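Trultau Death Notice Index: Data Card

Transcribed funeral home and newspaper death notices, prepared for family history lookup and name matching.
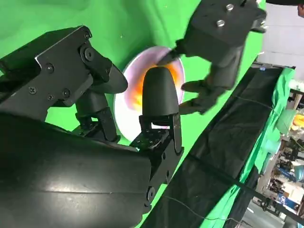 Contents

The set holds 1,000 notices in one tab-separated file, notices.tsv, with one row per notice. Text encoding is UTF-8. A second file, places.tsv, maps place names as printed to a single preferred spelling.

Fields

notice_id: integer, stable between releases
surname: as printed
given: as printed, including nicknames in parentheses
birth_name: blank if the notice gives none
age: integer, blank if not stated
home_place: key into places.tsv
survivors: names separated by semicolons
service_type: funeral, memorial, graveside, private, none stated
body: full text of the notice

Sources

Notices came from two collections. The Brondau set is typed carbon copies kept by a funeral home. The Proletti set is newspaper clippings pasted into ledgers, with the paper's name often trimmed off. The source is not recorded per row in this release.

Transcription

Each notice was typed twice by different people and the two versions compared by script. Differences were settled against the original by Elaine Holanda. Printed errors are kept in body and are not marked. Line-end hyphens are removed. Unreadable words are entered as [?].

Names with accents follow the notice, so both Türkmen and Turkmen occur, sometimes for members of one family. Fold accents before matching on surname.

Known problems

Married women are sometimes listed only under the husband's name ("Mrs. John"). In these rows, given is blank and the printed form stays in body.

Age is missing from 60 rows. Do not fill it from birth and death years in body — several notices disagree with themselves by a year.

The survivors field does not separate living relatives from those listed as having died earlier. A rule-based split was tested on 100 rows and dropped.

Three rows are second printings of a notice with corrected service times. They keep their own notice_id.

Privacy

Street addresses and phone numbers are removed from body and replaced with [removed]. Names of survivors remain. Requests to take out a name are handled at each release, and the next one is planned for January.

Loading

Read all columns as text, then convert age. Quote characters in body are literal — turn off quote handling in your parser or rows will merge.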